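Ticket 3477: Arm stops dead on the way down to soft items
Site: Urkdale bench cell
Status: Open, getting close!

Monday, first entry. The arm freezes partway down with a force limit stop, and it only does it on soft things. Hard items go through beautifully. I ran the Dandow pick list overnight and got 159 stops in 3000 picks, so there's plenty to dig into. Same table, same basket as the drop target, same mix of fruit and household bits.

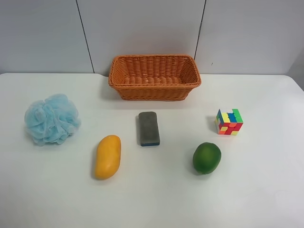 Does a force limit stop need a full power cycle to clear?
Clear it from the pendant and home the arm. Power cycling wipes the fault buffer, and we want that buffer.

Second entry. Great news, the buffer is full of good stuff! Every stop I've opened so far has a spike on the wrist sensor before the fingers have even started to close. I swapped the sensor cable for the Skomora spare and nothing changed, so the cable is off the list. Drive temps look normal too.
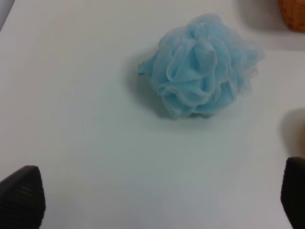 The force threshold is my favorite suspect now. Someone set it to 7 newtons for the Głowacki demo and it never went back up, which leaves hardly any room for the arm's own jolt when it slows down. Soft items use the slow approach profile, and that profile brakes late. I'm using the blue mesh pouf for all the repeat runs, with the fingers spread wide before the descent, so finger motion stays out of the force trace. Braking point gets moved earlier first, threshold second, one change per run.

Next: rerun the full list with the early braking point and attach the traces. Please don't clear the buffer before then!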